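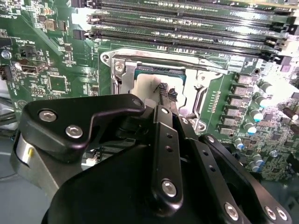
The Jendilby open day ran from 10 am in July, and over 130 people came through. I went with Bhavana Chettiar from our repair co-op in Derkier, mainly to see the computer disassembly bench.

Bhavana Kaimal ran the session. Her group is teaching a robot arm to work inside old desktop towers, starting with the processor. The tower is laid on its side on an aluminum table with the cover off, and a grey 3D-printed fixture plate sits beside it.

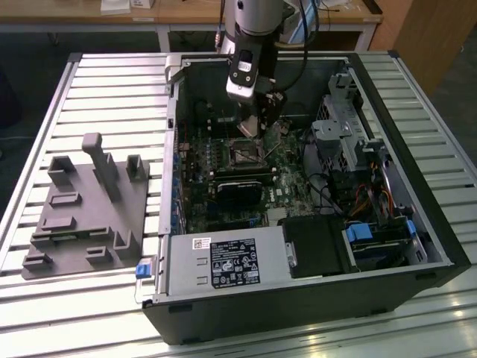
Photo: Naltulero Salvage Network

The case was a Dell, much like the ones we get at the co-op. Kaimal said the power cables give them more trouble than the metal parts. We asked about laptops and she said not this year.

Visitors were let in 3 at a time, so there was a wait. Coffee was in the next building. Parking is off Salian Road and the lot fills early.
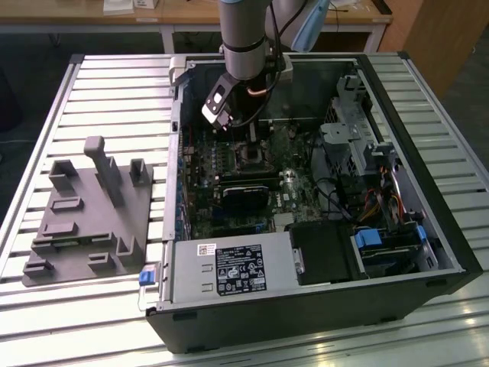 Filed under: Site Visits

Chettiar has asked for a copy of the fixture plate drawings. The next open day hasn't been set.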